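Bin Picking Subgroup – Minutes of the January Meeting
January, 2:00 p.m. | Minutes by Binta Bashir
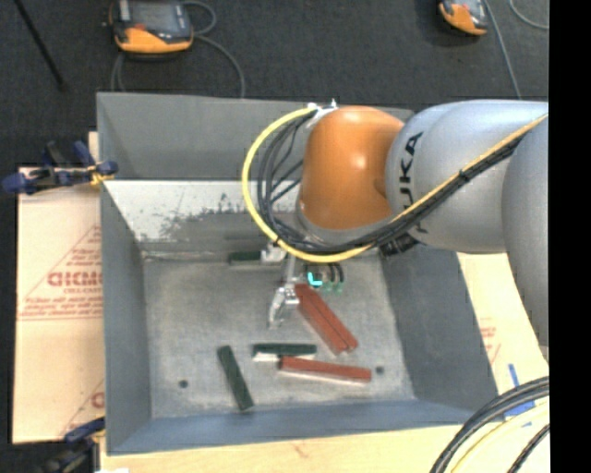

KUKA arm over the gray test bin with the red-brown and green blocks.

Present: Salim Okoth (chair), Elibariki Obura, Yusri Pattinasarany, Binta Bashir (minutes)
By phone: Ingvar Mogensen, Gouveia
Apologies: none

1. Minutes of the previous meeting

Accepted with one correction. Under item 4, "grasp width" should read "grasp depth."

2. Actions carried over

Yusri has rewritten the trial logger so that the planner version is stored with each attempt. Closed.
Elibariki has not yet received the replacement fingertips from Rarnow. Carried over.
Ingvar has sent the revised friction values. Closed.

3. Results: push-then-grasp against direct grasp

Elibariki presented the comparison. Both methods ran on the same 130 starting layouts, reset by hand from the layout sheets. In the direct condition the planner picks the highest-scoring grasp and executes it. In the push-then-grasp condition it may first make one short push if the best score is under the threshold, then plan again.

A layout counts as a success only if the bin is emptied with no operator stop. Direct grasp cleared 78 layouts. Push-then-grasp cleared 88.

Salim asked how much of the gain comes from blocks lying side by side. Elibariki said most of it, as far as the logs show. When two blocks touch along their long sides the fingers have no gap on the inner face, and a push across the pair usually opens one. Layouts with separated blocks came out nearly the same in both conditions.

Ingvar objected that the second planning step also uses a fresh depth scan, so the push condition gets two scans where the direct condition gets one. The gain could come partly from the scan. Elibariki agreed that the present data cannot separate the two. Yusri suggested a third condition – rescan with no push – on the same layouts. Agreed.

4. Failures near the walls

Yusri went through the failed attempts. The largest group is blocks close to a wall, where the planner rejects grasps that the arm could reach. He traced this to the collision model, which uses a single wide volume for the wrist and the cable loop. The volume is safe but too large on the loop side.

Options discussed:
– Shrink the volume and accept some cable contact. Salim does not want this on the current cables.
– Model the loop as 3 linked volumes that follow the wrist angle. Yusri estimates a week of work.
– Leave the model alone and tilt the approach away from the wall. Elibariki tried this in simulation with mixed results.

The second option was chosen. The old model stays in place until the third condition under item 3 is finished, so that all results share one collision model.

5. Data sharing with Sundata

Sundata has asked for the depth scans and grasp labels. Ingvar has no objection provided that the layout sheets go with them, as the labels are hard to use otherwise. Binta noted that the early labels were made under the old naming scheme and need converting. Salim will reply after the conversion is done.

6. Imen scheduler

Imen still drops the job queue when the planner restarts. The workaround is to restart Imen first. Yusri will write this up on the shared page. No further discussion.

7. Any other business

Ingvar asked that scan exposure be written in the log header. Agreed without discussion.

Actions

Elibariki – run the rescan-only condition on all layouts; chase Rarnow.
Yusri – linked cable volumes, after the above; note on Imen restart order; exposure field in log header.
Binta – convert early labels.
Salim – reply to Sundata.

Meeting closed at 3:25 p.m.

Related items
Grasp labels: old and new naming
Notes on push length and direction
How to reset a layout from the sheets
Minutes of the previous meeting

Comments (3)

Ingvar Mogensen
Item 3: please run the rescan condition in shuffled order. Fingertip wear would otherwise fall entirely on the last condition.

Elibariki Obura
Will do. I'll interleave a few repeats of the direct condition as well, to check for drift.

Yusri Pattinasarany
The restart note is up. It covers the planner only – a camera driver restart doesn't affect the queue.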